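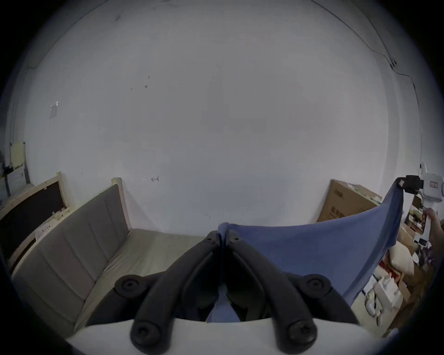
3.2 Walls and bedding in the rented rooms

When we began visiting rented rooms in Bostham, we expected our tenants to talk mostly about money, and of course they did, but it was the small matter of paintwork that they came back to again and again. A white wall with faint scuffs and small dark marks, as in Figure 1, was for many of them a real worry, for they feared losing part of the deposit over it. Precious Galang, who carried out most of the 16 interviews, was often told about an evening spent with a damp cloth before an inspection.

Bedding was a happier subject altogether. Tenants who could change very little else in a room could at least choose their own sheets, and they spoke of them with great fondness (see Figure 2).
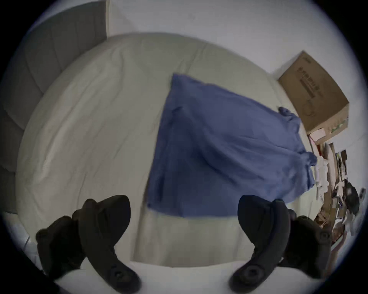 Figure 2. Bed with a pale sheet and a piece of blue fabric laid on it.

We were struck by how warmly colour was discussed, and we return to this in Section 4, where the Poritthorpe households are considered alongside those in Bostham.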